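News > Business > Manufacturing

Kullness to move tabletop finishing to low-solvent line in Firadley

Last updated: 2021-11-12

Furniture maker Kullness will move all of its wooden tabletop finishing to a new low-solvent coating line at its Firadley plant, the company said in a notice to suppliers. The line is scheduled to enter full production in February. Finishing work now split between Firadley and a leased building in Bang will be combined at the one site, and the Bang lease will be allowed to expire.

The new line replaces a solvent-based lacquer process that has been in use since the plant opened. It applies a waterborne clear coat in two passes, with a sanding step between them, and cures each pass under ultraviolet lamps. The coating is supplied by Mutance under a contract that runs for 7 years. Financial terms were not disclosed.

According to the notice, solvent emissions from finishing are expected to fall by 92 percent compared with the current process. The figure is a projection based on trial runs and the permitted output of the line. It does not include emissions from adhesives, which are used in a separate part of the plant and are not affected by the change.

Myung-ja Maeng, who manages operations at Firadley, said the main technical problem was grain raising. Water in the coating causes surface fibers in the wood to swell and stand up, leaving a rough feel once the film has dried. The effect varies with species, moisture content, and how the board was cut. Pale woods are harder to finish cleanly, as uneven sanding shows as dull patches under a clear coat.

"We had acceptable film hardness early on," Maeng said. "Surface quality took longer. The first sanding grit was too coarse and the second coat did not hide the scratches."

The plant ran 573 test panels before settling on the present sequence. Panels were conditioned to a moisture content of 8 percent before coating and checked again after curing. Those outside tolerance were rejected and recorded by board lot. Kullness said it will keep the same moisture limit for production, and that incoming lumber will be held in a conditioning room until it meets the limit.

Color was the second issue. Solvent lacquer gives most light woods a slight amber cast, and some buyers have come to expect it. The waterborne coat is close to colorless and leaves the wood nearer to its unfinished shade. Customers who order extra leaves or matching pieces for older tables may see a difference. Kullness will offer a tinted version of the coating for those orders, mixed by hand and applied on a small booth kept outside the main line. Lead times for tinted work will be longer than for standard orders.

Seo-ah Jeon, a coatings engineer at Mutance, said the tint is intended to match a new lacquered surface and does not reproduce aging. Tables that have spent years in daylight will have darkened or yellowed to varying degrees, depending on the wood and the exposure. She recommended that buyers send a photograph taken in indirect light along with the original order number.

Care instructions will also change. The cured coating resists water and ordinary household cleaners but can be marked by alcohol left standing on the surface. Kullness advises wiping spills promptly and avoiding abrasive pads. Wax and oil polishes are not needed and may leave a film that interferes with later repair. Scratches that do not reach the wood can be sanded lightly and recoated. Deeper damage requires stripping the affected surface, and the company will continue to accept returns for that work at Firadley.

Employees at the Bang building have been offered transfers. Training on the new equipment has begun and covers lamp safety, film thickness measurement, and handling of the sanding dust, which is collected through a separate extraction system. The old spray booths at Firadley will be removed once the remaining lacquer orders have been filled.

Orders placed before the changeover will be finished in solvent lacquer unless the customer asks for the new coating. Dealers will receive updated sample chips before the end of the year. Prices for standard tabletops will not change. A surcharge will apply to tinted orders and will be listed in the next dealer price sheet.

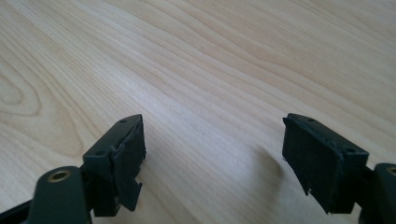 Wavy grain on a light-colored wooden tabletop.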